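Notes from the linen cupboard

Every September, when the heating hasn't quite come on at Skelldale and the evenings have begun to draw in, I get a great urge to strip every bed in the place and start again. Perhaps it is left over from childhood, when new school shoes and a heavier blanket seemed to arrive in the same week. Whatever the cause, I have spent a very happy few afternoons up to my elbows in pillowcases, and several of you have written in asking what we do about the change of season, so I thought I would tell you at rather greater length than you probably wanted.

I should confess that I used to be a plain white person. White sheets, white cases, a grey blanket folded at the foot, very smart and (I came to feel) a bit like sleeping in an envelope. Then I found some flowery bedding on the Hasow stall at the summer market, came home with far too much of it, and have been a lost cause ever since. What I love about flowers on a bed is that they needn't match! A big blowsy red bloom on the cover will sit perfectly well beside little blue sprigs on a pillow, so long as the backgrounds are all pale and there's a touch of the same pink or dark red somewhere in each.

With that much pattern going on, you do want something quiet to rest your eye on, and for me that means beige and it means texture. A chunky knitted cushion is just the thing. I like cables best, the fatter the better, and I put mine a little off centre where the pillows meet, as it looks friendlier there than standing to attention in the middle. If you knit your own, our Kiss cushion pattern takes 700 grams of thick yarn and 5 mm needles, and it is an easy one for chilly evenings once you have the hang of the cable needle. Do wash it gently and dry it flat, or the braids will sag.

The other thing I wouldn't be without is a soft fleecy towel, folded long and laid on the bed for whoever is coming to stay. Fold it lengthways first and smooth it with your hand as you go. Guests do seem to like finding one waiting, and it saves them padding along the landing in search of the cupboard. We keep the Trunusetti ones for visitors, two to a room, and they go through the wash on their own so that they don't shed on everything else.
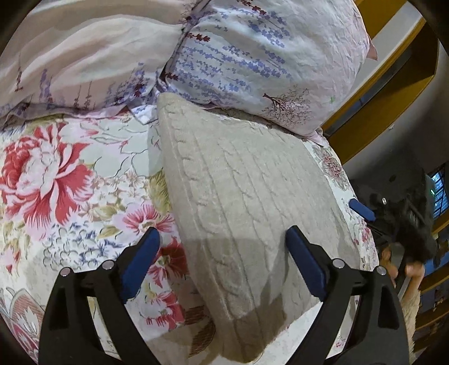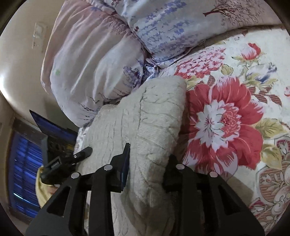
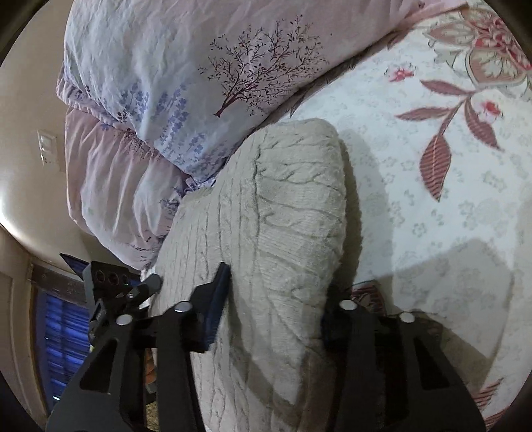
Flowery bedding with something beige and soft: the knitted cushion in the first and third pictures, the folded towel in the second.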